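Caring for 1980s club memorabilia at home: caps, scarves, programmes and supporters' mugs

Notes for lenders and donors, Grivthorpe Sporting Collection. Updated Wednesday, November 13, 2024

Most club items from the 1980s were made cheaply and in quantity. Acrylic knit, PVC print, foam-backed polyester and low-grade paper all age differently, and the usual household cleaning methods damage at least one of them.

Ceramics and glass

Check the decoration before washing. Transfers applied over the glaze can be felt as a slight edge under a fingertip and will lift in a dishwasher. Wash by hand in lukewarm water with a drop of plain detergent, one piece at a time, in a plastic basin. Ribbed and banded shapes hold grime in the grooves. Use a soft toothbrush along the groove, never across it, and rinse twice.
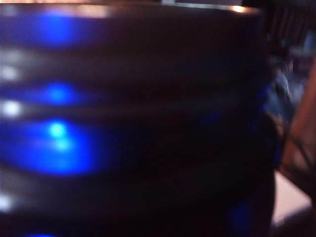

Grooves between the bands on a dark, glossy surface.

Tea staining inside a mug usually responds to a paste of baking soda and water left for 11 minutes. Do not use bleach on crazed glaze. It travels under the surface and the salts push the glaze off months later. Gilt rims get water only.

Drying matters as much as washing. Stand pieces upright on a folded towel and leave them overnight before they go into a cupboard. Dark glazes show every water spot, so

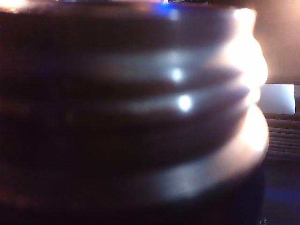
finish with a lint-free cloth while the surface is still slightly damp. If a haze remains, wipe once with distilled water. Vinegar is acceptable on plain glass but should be kept away from any metallic colour.

Handle by the body, with both hands. Old handles fail at the lower join, and repairs done in the 1980s with household epoxy have generally yellowed and gone brittle.

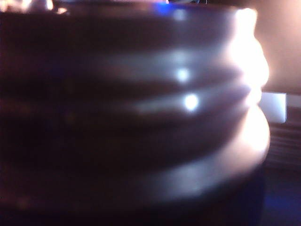 Raised rings in profile.

Caps and knitted hats

Peaks made before the late 1980s are often cardboard. They cannot be soaked. Sponge the sweatband with cool water and wool wash, blot, and dry over an upturned bowl away from the heater. Knitted hats in acrylic can be hand washed cold and dried flat. Remove enamel pins first – the posts rust and leave a brown ring that will not come out.

Programmes and ticket stubs

Take out rusted staples from the centre fold outward. Store flat in polyester sleeves, not PVC, with no more than 200 sheets to a box. Sticky tape should be left alone unless it is already falling off.

Working surface

Clear drinks and food before handling paper. A plain cotton sheet over the desk cuts glare from a polished top and stops small pins from rolling.
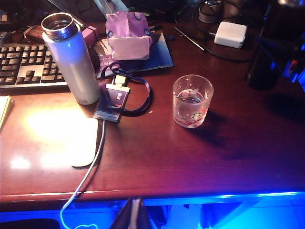
Polished wooden desk with an open insulated bottle near the keyboard.

Storage

Aim for a steady temperature and keep boxes 3 cm off a concrete floor. Garages and roof spaces are unsuitable. Check for silverfish every April and replace the tissue if it has gone grey.

Items offered for the Laltinport display should be left uncleaned until they have been looked at. Quote form 364 on the outside of the parcel.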